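1 Jul 2019, Monday, bench book, W-kit Tai

Wumley table, sorting out before the Clelirach lot start on it. Dimas in from first thing, me late (bus). Duarte wants the whole lot logged by Wed, we'll see.

Utensil set first. Beige, slotted spoon plus the other long-handled ones. Want them hung up, not in a heap in the drawer like last month. White stand with the arms should do if the holes in the handles are big enough. Hole on one of them is a small oval, check against the arm ends before ordering any hooks. Reinaldo says Mendonça do S-hooks in bags of 8, cheap. Ask Daiane for the account no.

Lamp: beige shade, white round base. Cord is the nuisance, wanders all down the left of the desk. Tie it back to the pole? Or clip under the edge. Have 3 clips left in the Flikon box, need 4. Typical.

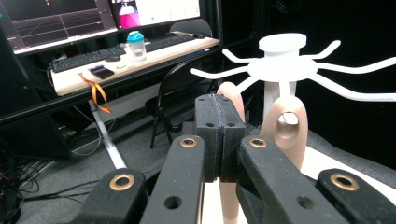
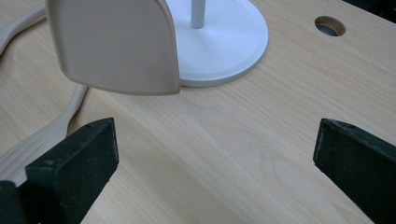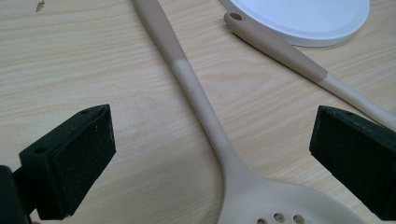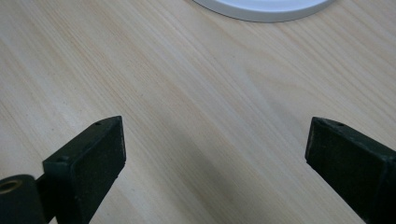 Wumley table. Stand is in the first, lamp and cord in the second, slotted spoon in the third.

Table top itself. Pale wood, shows up every speck. Small dark grey mark near the slotted spoon, up toward the edge, try damp cloth then the soft rubber. NOT the green scourer, Dimas did the last one with that and it never came back. If it doesnt shift leave it and note in the log.

White lid: leave flat on the table for now, which pan does it belong to?? Not on Duarte's list. Daiane may know, she unpacked the boxes.

Labels. Stock numbers from 2000 up, utensils first, then lamp, then stand. Label goes on the handle back not the bowl, came off in the wash last time. Dimas writing them tonight, his are legibel.

To do tmrw
- clips
- oval hole v. arm ends
- the mark
- ring Mendonça before lunch, they shut early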